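Dristley Bathroom Set, data card

Dristley is a collection of hand-held gripper demonstrations, recorded in bathrooms and bathroom showrooms. We made it for training policies that pick up and put back small items near sinks and tubs. Plurkell, our earlier set, had only kitchen tables, and the models trained on it did poorly near shiny white surfaces.

Contents

The release has 4000 episodes from 9 locations. Of these, 451 episodes are kept apart as the test split, and they come from two locations which do not appear in training. Please do not mix them back.

Each episode is one task, for example "lift the bottle" or "move the jar to the left". The instruction text was written before the recording, so in a few cases the person did something slightly different. Such episodes have the flag text_mismatch.

How it was recorded

The operator holds one gripper in each hand and wears a camera on the head. Every gripper carries a wide-angle camera and a cube with markers, which we use for the pose. The operators were Abrehet Endale and Costel Voicu.
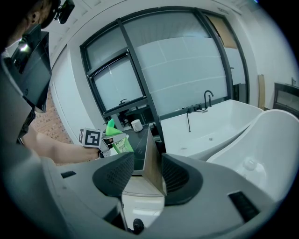 View from one gripper camera: the other gripper lifts a green bottle above a dark countertop, with a bathtub behind.

The images are stored as they come from the lens, with the round dark border. We do not crop or undistort. If your loader expects a flat image, use the calibration file in the folder of each location.

Known problems

Mirrors and glossy tubs sometimes give false marker detections. The script check_pose.py finds most of them but not all.

Both operators are right-handed, and the right gripper does more of the work.

In the location named Birkard the clock of the left gripper is late by 2 frames. This is corrected in the index file, not in the raw video.

Privacy

Faces were blurred by Floarea Căpraru before release. Ears, hair and hands can remain visible. If you find a face that we missed, write to Tudor Anghel with the episode number and we will remove the episode.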